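Taking Apart and Refitting Used Desktop Towers: Frequently Asked Questions
Last updated 03/10/2024

These are the questions we receive most often at the Bardale workshop from people who bring us an old office tower, or who want to do the work at home. Please read them before you write to us. If your question is missing, send it with the model name of your computer.

Should the tower stand or lie down while I work?

Lay it on its side, with the open side facing up. In this position the board is flat in front of you and a dropped screw stays where you can find it. We work on a slatted aluminum table, but a strong kitchen table with a towel on it is also good. Disconnect the power cord first, then press the power button one time and wait a minute.

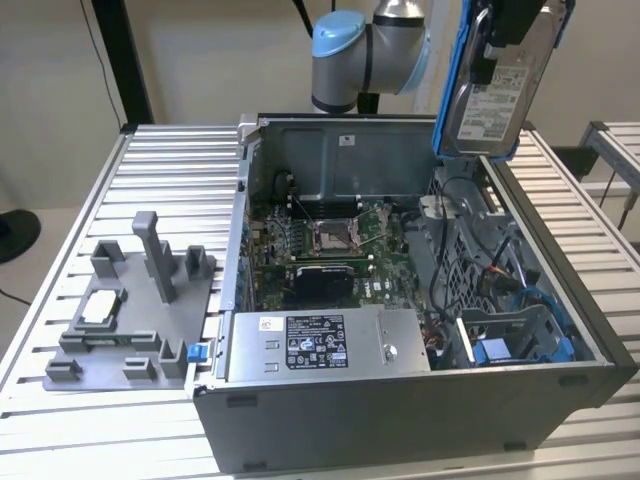

How do I take out the hard drive?

In many office towers the 3.5-inch drive sits in a blue plastic carrier. Take off the two cables, data and power, by pulling on the plug and never on the wire. Then press the sides of the carrier and slide it out of the cage. If it does not move, look for a cable that is caught behind it — this is the usual cause.

Do I need to remove the drive from its carrier?

Only if you will use it in another computer. For storage, leave it in. Carriers are easy to lose, and a replacement is not always the same shape as the original. Our supplier Korell sells them in mixed bags, and we still have a drawer full of ones that fit nothing.

What should I do about the CPU socket when there is no processor in it?

Keep your fingers and your tools away from it. On many boards the contacts inside are very thin and they bend easily. If you have the plastic cover that came with the board, put it on. If not, we can give you one for free when we have them. The lever at the side of the socket should be handled slowly, and never with pliers.

Is it necessary to remove the power supply?

For cleaning, no. You can blow the dust out while it is in the case. Never open the metal box of the supply itself, even when the computer has been disconnected for a long time. If you want to replace it, write down the numbers from the label before you order.

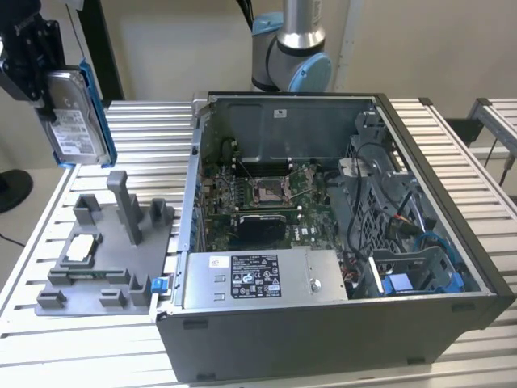

We also advise to take a photo of all the cables before you pull the first one. The wires between the supply and the drive cage like to cross each other, and in the evening you will not remember which one passed under which. A piece of paper tape with a letter on each plug helps very much.

Can I add more memory?

Usually yes, but the type must match the board, and some boards accept the modules only in pairs. Check the manual of your model. Open the latches at the ends of the slot, find the notch in the module, and push evenly until the latches close. The price for fitting memory at our workshop is 70 crowns, without the parts.

In what order should I put everything back?

Processor and cooler first, then memory, then cards, and the drives at the end. With the drives out of the way you have more room for your hands. One customer of our Unnithan branch did it in another order last May and asked us to change this answer.

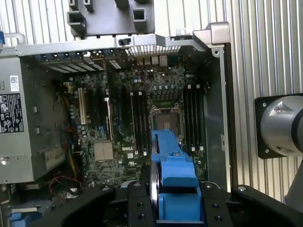

The customer wrote that he prefers to fit the drives before the expansion cards, as a long card can cover the data connectors and then the plug must be found by touch. We tried it on a few cases and he is right for some of them. Look where the connectors are on your board and decide before you start.

Do you buy old towers?

Yes, if the case and board are complete. We pay from 100 to 400 crowns, depending on age. Towers without a drive are accepted also.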